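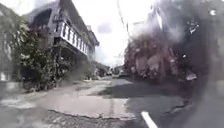
Neelam Rajput writes that she followed the maker's leaflet to the letter and her Plasten still read far too warm every afternoon until she moved it off the south wall. We believe her. The leaflet says the outdoor sensor can go "anywhere convenient", and we have yet to find a thermometer of which that is true.

4. Siting the outdoor sensor

What follows replaces pages 2 and 3 of the leaflet.

4.1 Pick a spot that stays in shade all day. Check it in the morning and again late in the afternoon. Shade at noon proves very little.

4.2 Keep the sensor away from boiler flues, tumble dryer vents and any window you often open. Brick and paving give back heat well into the evening, so use the long bracket if you must fix it to a wall.

4.3 Fit the batteries before you climb the ladder. Indoor unit first, then the sensor.

4.4 Hold down SET until the display flashes, then enter the pairing code, 2198. If the screen shows 692, the two units have failed to find each other. Take the batteries out of both and start again from 4.3.

NOTE: The box promises "full signal through any home". Old stone walls and foil-backed insulation say otherwise. Test the link with the sensor resting in its final place before drilling anything.

CAUTION: Do not lean a ladder on guttering or on a balcony rail.

4.5 Screw the bracket down and clip the sensor in with its vents facing the ground.
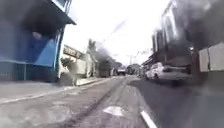

Fig. 2. Street with a blue building on the left, under a pale sky.

5. First readings

5.1 Ignore the first night. The sensor needs time to settle, and the forecast symbols need longer still - if they ever get there. They are worked out from air pressure alone, and we would not plan a washing day on them.

5.2 Compare the reading with an ordinary glass thermometer hung in the same shade. If they disagree, use the OFFSET menu, but only after several checks at different times of day.

5.3 The memory holds 3000 readings and then writes over the oldest without warning. Copy them off before then if you want to keep them.

NOTE: The Daza rain cup is sold as a match for this unit. Ours paired, then dropped out each time the batteries ran low in January. Buy it if you like, but keep the receipt.

Section revised 12th March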